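Lists | Threads | Search | Subscribe | Help

[handheld-demos] Re: Wiping cabinet doors - cloth keeps rolling up
Last updated: April 2025

Coralie Pryor wrote:

> We have started on wiping at Prareck and I could do with some advice.
> The task is a cupboard door, flat panel, one cloth, two hand-held
> grippers. When I play the demonstrations back the paths look fine.
> When the arm runs the learned version it either hovers just off the
> door or pushes so hard that the cloth rolls up under the fingers.
>
> We have 354 demonstrations so far, from 3 people. Is this simply too
> few, or are we showing it the wrong way? Also, does anyone bother with
> the second gripper for a job like this? Half of mine do nothing with
> the left hand.
>
> Coralie

Hello Coralie,

I don't think 354 is your trouble. We got something usable at Nijs with 372, after throwing away a larger set that was no good. The full set for all the cleaning tasks now stands at 1,494, but the cabinet doors are a small part of that and they were working before we had the rest.

The thing that made most difference for us was how the cloth is held. If you pinch it by a corner, nearly all of it is below the fingers and it goes where it likes. If you bunch it up first, there is a wad between the jaws and the door, and you can be a centimetre out without either hovering or scraping. The robot will be a centimetre out, so the person showing it should leave room for that.

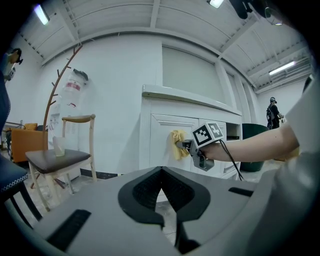

Cloth bunched against the cabinet door, seen from the other gripper.

We ask people to press as lightly as they can while still keeping contact. Your arm can feel the door and corrects without you thinking about it, but the recording only has the pictures and the position of the gripper. Somebody who leans on the door records a path that is slightly inside the wood, as far as the arm is concerned. I suspect this is your rolling up.

On panelled doors, treat the raised border and the flat middle as separate strokes. We had people going over the lot in one big circle and the arm caught the edge of the panel on most tries. Straight strokes, top to bottom, lifting off at the end of each one. It's dull to do and it looks fussy, but the playback is much cleaner.

As for the left hand, we keep it in. For doors it mostly stays out of the way, and that is fine so long as it stays out of the way in the same manner each time. What you don't want is one person resting it on a knee, another waving it about and a third holding it up to the door. Pick a waiting position and have everyone go back to it. If your left hand will never be needed, record with one gripper and save yourself the sorting.

Check your cables too. We had a run in March where the cable kept pulling the wrist round at the far end of each stroke. I had put it down to the person being tired. Run it back along the forearm and leave enough slack for a full reach, then try the lowest and highest strokes before you record.

For low cabinets we have people sit or crouch and keep both grippers in front of them between strokes. It also lets you look down and check the fold before going in again.

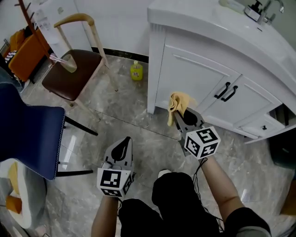

Sorting the recordings

Coralie, you didn't ask about this, but it took us longer than the recording did. We drop a demonstration if the cloth leaves the jaws, if the markers are hidden for more than a moment, or if the person stops to think halfway through. We keep the ones where the cloth slips a bit and gets pressed back into place - the arm needs to have met that.

Don't mix cloths until one is working. Cuvport did theirs with several kinds from the start and I believe they ended up splitting the set anyway. The Plevemham people may know more, as they had the same cabinets.

If you can put a few of your recordings where I can get at them, including two or three that you think are bad, I'll look through them and tell you which ones we would have kept.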